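The Odds Table

The company was called Ghanem Returns, and what it returned was mostly other people's mistakes. If you bought a toy kitchen online and sent back a toy garage, if you shipped a coat with your lunch still in the pocket, if the contents of a junk drawer went into the box along with the shoes, all of it came to us. The clean returns went to the second floor. The rest went to Odds.

I ran the Odds table for eleven years. There were five of us on it at the best of times, standing on rubber mats under a heater that worked in summer. You picked a thing up, you decided what it was, and you put it where it belonged. There were more than 40 places it could belong. A new person took two weeks to learn them and about a year to stop asking me about candles.

In September they brought in the arm.

It came from a firm called Vuro, in crates, with two young engineers who ate lunch in their rental car. They set it up on a wooden table by the loading door and clamped a pair of metal bins in front of it with the kind of clamps my father used for gluing chairs. I had expected something grander. I had bought a new cardigan for it.

Management had us up to the canteen beforehand and showed us a slide. The slide said the arm would free us for higher-value work. The woman next to me asked what the higher-value work was, and the operations manager said that was a great question and moved on to parking.

We named it Cukero. This was not affection. Cukero was the brand on the break room sugar packets, and somebody had stuck an empty one to the table leg before the engineers had finished plugging in. By the end of the week the engineers were calling it that too, and by the end of the month it was in the reports. I've seen a spreadsheet from head office with a column headed "Cukero uptime." I assume they think it stands for something.

My job changed on the second morning. I was taken off the table and put on a stool beside the bins with a tablet, and my title became Exception Lead. When Cukero didn't know what a thing was, it stopped, and the tablet chimed, and I told it. That was the higher-value work. I can report that it was done sitting down.

The chime was a pleasant little two-note sound, like a doorbell in a house where they have nice towels. On the first full day I heard it 116 times. On the table I'd have handled ten times that many things without noticing I had made a decision at all. Now I made each one separately, with a drop-down menu.

The drop-down menu was the trouble. It had been written by someone who had never been sent a stranger's pocket. It offered Toy, Packaging, Apparel, Electronic, Hazard and Other. If I chose Other, a box came up asking me to explain in a few words, and then a second box came up asking whether I was sure.
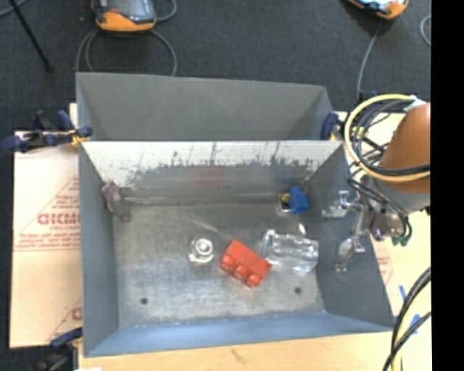
"What would you call that?" the taller engineer asked me once. Cukero had been hovering over the bin for the better part of a minute, the way you'd hover over a diaper.

"Half a thing," I said.

"Half of what thing?"

"If I knew that it wouldn't be half."

He typed for a while. The next day the menu had a new entry, Partial. I was prouder of this than I let on. Inside a week a third of everything was Partial, and he took it off again.

The others had been sent upstairs by then, to the clean side, where everything arrives in its box and the floor is heated. You would think they'd have been happy. One of them came down on her break and stood at the rail with her coffee, watching Cukero go after a button.

"It's up there too," she said. "The boredom. It's just warmer."

"How's the new supervisor?"

"He says please." She watched the button get away a second time. "Use your nail!" she told the arm, quite loudly, and then went back upstairs.

People did that. Drivers who had walked past the Odds table for years without turning their heads would stop by the loading door and coach. They told it to come in lower. They groaned when it missed. The five of us could have juggled those bins and never drawn a crowd, and I mentioned this to one of the drivers, who said, fair enough, but you always got it.

I'll say this for Cukero, it had no opinions about the goods. On the table we had all been dreadful snobs. We held up the ugly sweaters. We read out the gift notes. There was a wedding topper one year with the groom missing that we kept on the shelf by the clock and toasted at Christmas. The arm took a cracked phone case and a silver locket at the same height and the same speed and set them down with the same small click, and I began to find this restful, and then I began to find it sad, and some afternoons I went back and forth several times before the tea came.

In the spring a man arrived from Sarnidura, the consultants, to find out what I did. He had a badge on a ribbon and shoes that squeaked on the mats. He sat beside me for a whole shift and wrote down every chime.

"And how did you know that was Apparel?" he said.

"It's a toggle off a duffel coat."

"But how did you know?"

I thought about it properly, because he had been polite and had brought his own biscuits. I told him my sister had one. The coat, I meant, in school, navy blue, and she chewed the toggles when she was nervous, so they went pale at the ends, and this one was pale at the ends.

He looked at his form for some time. Then he wrote "visual inspection."

His report said that 3,391 items had gone through my tablet that month and that the number should come down as the system learned. It did come down. Cukero got good at toggles. It got good at bottle caps and bricks and the little plastic feet that come with shelving, and the gaps between the chimes got longer, and I took up the crossword. I'd look at the arm over my glasses now and then, as you do with a child doing homework, and it would be getting on with it.

What it never got was candles. I want that on record. A candle that has been lit goes to one place and a candle that hasn't goes to another, and a candle in a jar depends on the jar. The engineers had a meeting about it. They bought a bag of candles with company money and burned some of them in the parking lot to make a set, and the security man came out with an extinguisher, and for a day or two it was the best place I have ever worked.

They asked me then to write down the rule. Just the rule, they said, a page or so, whatever was in my head. They gave me an afternoon and a quiet room upstairs with the heated floor.

I wrote four pages. I put in the jars and the wicks and the ones shaped like fruit. I put in birthday candles, which go with stationery, for reasons that were explained to me once by a woman long retired and that I set down as she'd told me. When I read it through it was wrong in so many places that I could only have fixed it by going downstairs and picking up a candle.

So I went downstairs. It was nearly four and the loading door was up. The shorter engineer was asleep in the rental car with his feet on the dash. Cukero had stopped with its fingers open over the bin, and the tablet was on my stool, chiming away to itself.

I put my four pages under the tea mug and sat down.

"All right," I told it. "What have you got?"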